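Dirmont Volleyball Club
Preseason Gym Safety Checklist, With Comments
Checked and written up by Anwara Debnath, equipment and facilities
Gym: Ellska Hall, courts 1 and 2
Month: July

Hello, coaches and parents! The walk-through is done and I am so happy with how the place is looking. The new floor finish is lovely, the storage bay finally has room to turn a pole cart around in, and both courts can be open for the first week of practice once the items marked FIX are closed out. OK means ready to play. WATCH means usable, and I want eyes on it. FIX means it stays out of service until I sign it off.

Please read the comments and not only the marks. Half the useful stuff is in there.

SECTION A. FLOOR AND PLAYING AREA

A1. Floor clean, dry and free of grit: OK
The refinish came out beautifully. I ran a towel along all four sidelines and picked up almost nothing. Dust mop before every session, please, and start from the wall by the drinking fountain so you aren't pushing dirt back across a clean court.

A2. Floor plates flush and seated: FIX (court 2, north plate)
The cover on the north plate rocks when you step on the back edge. It's a small rock, but a libero going down for a ball would find it with a wrist or a kneecap. One screw is stripped. Replacement is on order.

A3. Boundary lines readable: OK
Nice and crisp on court 1. On court 2 the old badminton lines still show through under the end line, so line judges should walk it once before they work a match there.

A4. Clear space outside the lines: WATCH
We have at least 9 feet behind each end line on court 1 with the bleachers pushed in. With the bottom row pulled out we lose a good chunk of that on the bench side. Keep the row in for practice. For home matches, pull out the far side only.

A5. Overhead clearance: OK
All the basketball hoops crank up fully now, including the sticky one! The divider curtain is tied back properly too.
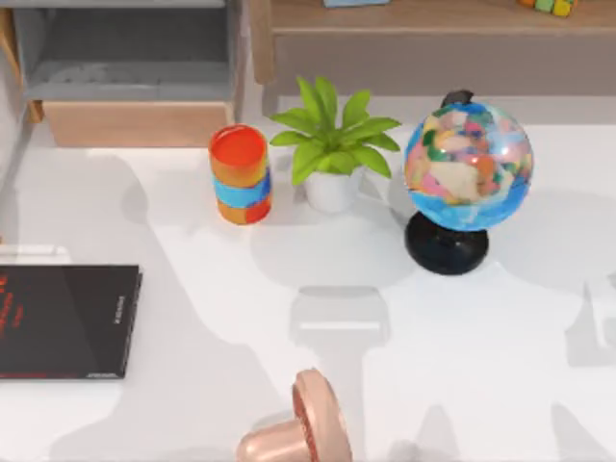
Can players warm up on court 2 while the floor plate is waiting on its part?
Passing and stretching are fine on the south half, as long as cones mark off the north plate and no net is set up. Hitting lines, serving and any diving drills stay on court 1 until I have signed off item A2.

SECTION B. NETS, POLES AND CABLES

B1. Poles straight, no cracks at the welds: OK
We own two full Jivico sets and both look great. I wiped down every weld and went over them with a flashlight. Some scuffed paint near the base of the older pair, nothing under it.

B2. Pole padding in place and full height: FIX (older set)
One pad has lost its grip strip on the lower third and opens up when you lean on it. Tape is not a repair, and I say that with love to whoever taped it. The pad goes to the repair shop, and the older set stays in storage until it's back.

B3. Winch and ratchet: OK
Smooth on both. The handle comes OFF once the net is up and goes in the red bag. I found it still on the pole twice last season, and it sits right where a blocker's hip lands.

B4. Net cable, top and bottom: WATCH
Newer net is perfect. The older one has a slight kink in the top cable close to the winch end. No broken strands. I have put a dab of white paint beside the kink so we can tell if it gets longer.

B5. Antennas and side tapes: OK
Straight, no splinters, clips all close. We have spares in the ref cabinet, middle shelf.

B6. Net height measured with the chain: OK
Checked at center and at both sidelines. Please use the chain and don't eyeball it against the wall bricks. I know the brick trick, I played under the brick trick, and it was off by more than anybody guessed when we finally measured.

SECTION C. REFEREE STAND AND SCORING TABLE

C1. Stand level, with locking wheels: OK
Both locks bite. The padding wraps around the front and sides the way it should.

C2. Ladder steps: WATCH
The grip tape on step two is curling at one corner. Fine to climb. I'd like it replaced before the first tournament, and I'm happy to do it myself on a quiet evening.

C3. Scoring table edges and legs: OK
The table feet all have their rubber caps. Hooray! That was on my list for two seasons.

C4. Cords taped or covered: FIX
The scoreboard cord still runs bare across the walkway between the table and the outlet. We need the rubber cord cover from the Cù room. If you are first in the building and the cover isn't down, the scoreboard stays unplugged and we flip numbers by hand.

SECTION D. BALLS, CARTS AND TRAINING GEAR

D1. Ball count and condition: OK
We have 180 balls between the two courts and the youth bins, and that number matches the inventory sheet exactly, which made my whole afternoon. I set aside the ones with lifting panels and they aren't part of the total. Please don't rescue them from the discard bag, even the ones that still feel pretty good.

D2. Ball pressure: OK
Checked with the gauge, a few from every cart. Younger groups get the lighter balls, and those live in the bins with green tape on the handle. If a ten-year-old's forearms are turning red in the first few minutes, check which bin you rolled out.

D3. Cart wheels and fabric: WATCH
Court 1's cart pulls left. It can be steered, but it can't be trusted on the ramp. Two people on the ramp, one in front.

D4. Coaching boxes: OK
Solid, no wobble, rubber feet all present. The tall box should be used against the wall side of the net and never near the walkway.

D5. Jump training gear: OK
Resistance bands are new. Old bands went in the trash because I could see tiny cracks when I stretched them. Hurdles are the collapsing kind and they collapse as promised (I tested this personally and with enthusiasm).

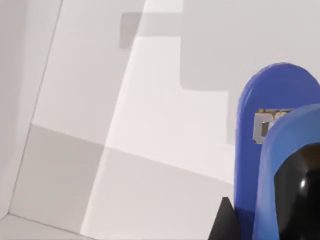 SECTION E. FIRST AID AND EMERGENCY

E1. First aid kit stocked: OK
Ice packs, finger tape, gauze, gloves, scissors. Setters and middles go through finger tape like you wouldn't believe, so I doubled it. Write on the card inside the lid when you use the last of something.

E2. AED present, light green, pads in date: OK
Mounted outside the main doors on the left. Every coach should walk to it from the far court once before the season starts. Do it for real, with your feet.

E3. Exits clear and unlocked from inside: WATCH
The side exit by court 2 opens fine, but folding chairs keep ending up stacked there. They were there at 4 p.m. when I began and I moved them. The chair rack is in the storage bay and has plenty of room.

E4. Emergency contact sheet posted: FIX
The posted sheet is last season's. The new one goes up once I have every coach's phone number, and I'm still missing some, so check your messages!

E5. Concussion steps posted: OK
New copy, bigger print, beside the scoring table. A player who takes a ball or a floor to the head sits out and a parent is called that same session. She doesn't go back in for the last few points, even if she's begging and even if the set is tied.

SECTION F. AIR, LIGHT AND WATER

F1. Lights: OK
All working, with guards on. There is one fixture above court 1 that takes a while to come up to full brightness, so switch everything on before the kids are dressed.

F2. Temperature and airflow: WATCH
July in that gym is warm, friends. Both big fans run well. Keep the fans behind the end walls and aimed high, or float serves turn into a comedy. Water breaks come every 20 minutes during preseason, and I'd be thrilled if coaches drank some too.

F3. Drinking fountain and floor around it: OK
No leak now. The mat is back in front of it and lies flat at all four corners.

F4. Towels for wiping sweat: OK
Two at each end of each court. Anybody can call for a wipe, including the smallest player in the gym, and play stops until it's dry.

OPEN ITEMS

A2, court 2 north floor plate: waiting on part
B2, pad on older pole set: going out for repair
C4, cord cover for scoreboard: to be fetched and laid down
E4, emergency contact sheet: waiting on phone numbers

NOTES FOR COACHES

Storage bay code is 521 and it should stay among the coaching staff. Please don't send players in alone for poles. Two adults carry a pole, with one at each end and both walking forward.

If you find something new, write it on the clipboard by the ref cabinet with the court number and your initials. A one-word note is fine. "Wobbly" has led me to some excellent discoveries, though telling me what was wobbly would be a treat.

I'll go over the four open items again before the first full practice and update the marks on the copy taped inside the cabinet door. Big thanks to the older girls who stayed to help me roll carts and measure nets. They asked great questions, and two of them now want to learn the winch, so come and see me and we'll do it together with the handle bag right next to us.

Anwara Debnath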